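# The Coste Table

*A work table in light wood, sold by Listley out of Zedville. Page last revised April 7, 2026.*

The Coste is a table. It has a flat wooden top, four legs and a bar underneath that you'll kick until you learn where it is. We have sold it longer than anything else in the catalog, including the stool that was supposed to go with it and didn't.

People buy it for sewing, model trains, packing orders, homework, fixing bikes and piling mail on. We had the first few in mind when we drew it. The mail found its own way.

## The top

The top is wood with a pale, warm color, closer to oatmeal than honey. In a bright room it goes paler still, and customers who ordered it from a phone at night have told us so. If the exact shade matters to you, ask for a sample chip. It's the size of a playing card and free, and the envelope it comes in will be far too large.

We finish it with a clear matte oil. Matte means you can work under a lamp without a glare spot following your hands around. It also means that a ring from a wet mug will show if you leave it long enough. An hour is fine. A weekend is your own affair. Rings come out with a light sanding and a dab of the oil, and the directions for that are further down, under the heading we know most of you came for.

The front and back edges are rounded over. The short edges are left a bit crisper so that a clamp has something square to sit on. If you have never clamped anything to a table you may rub your thumb along both, wonder if we ran out of time on one of them, and write to Olga Garrido in customer service. She has a paragraph ready.

The top does arrive with grain in it. We say this because of a return we once processed for "lines."

## The legs and the bar

The legs bolt on. There are 8 bolts, all the same length, which cost us an argument with our hardware supplier and has saved the rest of you from sorting them on the carpet. The wrench in the box is a decent one. Keep it.

The bar runs between the back legs, low down. It stops the table from swaying when you lean on one corner and saw. You can leave it off if you only plan to write letters, though the table will have a slight opinion about your handwriting.

Each foot screws in and out to level the table. Turn the feet by hand with somebody lifting the corner. Dragging the table and hoping will also change the height of the feet, in a direction you didn't pick.

## Sizes and such

| | Coste, regular | Coste, long |
|---|---|---|
| Seats, if you insist on dining | four | six, friendly |
| Fits through a normal door | yes, legs off | yes, legs off, with patience |
| Bar | included | included |
| Finish | clear matte oil | clear matte oil |
| Evenly spread load | see below | see below |
| Price | $890 | $1000 |

On load: both sizes will hold more than you ought to put on them. We don't print one big number because the number assumes you spread the weight out evenly, and the people who ask are always about to set an engine down in the middle. Write to us with what the thing is and how it stands, and we'll tell you yes or no. Heavy items on small feet should go near a leg, with a board under them.

The long one is worth the difference if you have the wall for it. Please measure the wall. Then measure the stairs, the landing and whatever you put on the landing. Normunds Ots, who packs these, has watched one go back into the truck three separate times at the same address and has asked me to bring up the landing.

## Putting it together

Assembly takes roughly 20 minutes for two people who are getting along.

1. Lay the flattened carton on the floor and put the top on it, face down. The face is the side without holes.
2. Set all four legs in place and start every bolt by hand.
3. Add the bar between the back legs.
4. Now use the wrench. Snug first, then go around again.
5. Turn it over with two people, lifting. Don't walk it over on two legs.
6. Level the feet where the table is going to live.

The usual mistake is tightening the first leg all the way because it feels so good. Then the bar won't line up, and the instructions get blamed. Back everything off half a turn and start step four again.

Check the bolts after a month. Wood moves with the seasons, and a table put together in October may want a quarter turn once the heat has been on for a while.

## Stains, rings, glue and other events

**Wet mug rings.** Sand lightly along the grain with fine paper, wipe off the dust, rub in a little oil and wipe again after a few minutes. Do a patch larger than the ring or you will have traded a ring for a spot.

**White glue.** Let it dry and lift it with a plastic scraper. Fresh glue wiped with a damp rag turns into a large thin smear of glue, and the oil won't take there later.

**Ink.** Fine paper, patience. Deep ink stays. Amancay Zapata in our shop has had a line of blue marker on hers for years and says it helps her find the middle.

**Dents.** A damp cloth over the dent, a warm iron on the cloth for a few seconds, look, repeat. It works on dents where the wood is squashed. Where the wood is gone, it does nothing, and now you're ironing a table.

**Tape.** Most tape is harmless if it comes up the same day. The clear packing sort, left on through a summer, takes on a permanent look. Peel it low and slow, then clean off the gum with a bit of cooking oil on a rag.

**Heat.** Use a trivet. We would like to say more on this but there is really just the one word.

Oil the whole top once a year, or when water stops beading, or when company is coming. Spread the used rags out flat outdoors to dry before you throw them away. Oily rags in a heap can catch fire by themselves, and I'm not being funny about that one.

## Using it with equipment

Plenty of Costes end up with something bolted or clamped to them. The short edges take most clamps. For anything that grips hard, slip a scrap of wood between the jaw and the underside, or you'll be reading the section on dents.

Drilling into the top is allowed. It's your table. Drill from the face down, back it up with a scrap, and rub some oil into the hole so damp doesn't creep in. Drilling does end the return period, for reasons that should be clear to anyone who has tried to sell a table with a hole in it.

Cables are the real nuisance on any work table. We sell stick-on clips that go under the back edge, and a tray that hangs from the bar. The clips hold well if you wipe the wood first with a dry cloth. Applied over fresh oil they hold until lunch.

## What people have written to us

> "Solid. Wife took it over the first night. Ordering another." *Octavio Escobar*

> "Color lighter than I pictured, but I've come around. The bar got my shin twice. Four stars." *Iara Valdebenito*

We have printed that second one in full because she asked whether we would.

## Goes with

- **Sisby drawer.** Hangs under the top at either end. Shallow, good for rulers and screws. The screws will migrate to the back.
- **Hanging tray.** For power strips and the cords that belong to things you no longer own.
- **Oil, small tin.** Enough for two full coats on the regular size, or one full coat and a spill.
- **Spare feet.** Sold in fours. People only lose one, but which one varies.

The stool is gone and won't be back. We get a letter about it now and then and we keep the letters.

## Ordering, shipping, returns

Tables ship flat in one carton from Zedville. The driver brings it to the door. Past the door is between you and whoever you asked to be home that day.

You have 90 days to send it back if it's undrilled and reasonably clean. Keep the carton that long if you can stand to. We pay the freight if we made the mistake, and you pay it if the stairs did.

If a part is missing or cracked, send us a note with the number stamped on the carton and we'll mail a new one. There is no form. We had a form, and everybody put the number in the box for the phone.

Seconds come up now and then, mostly tops with a knot in an awkward place, and they go for less. They aren't listed online. Ask Olga, and tell her whether you want the regular or the long, and how you feel about knots.

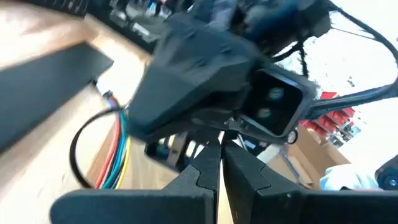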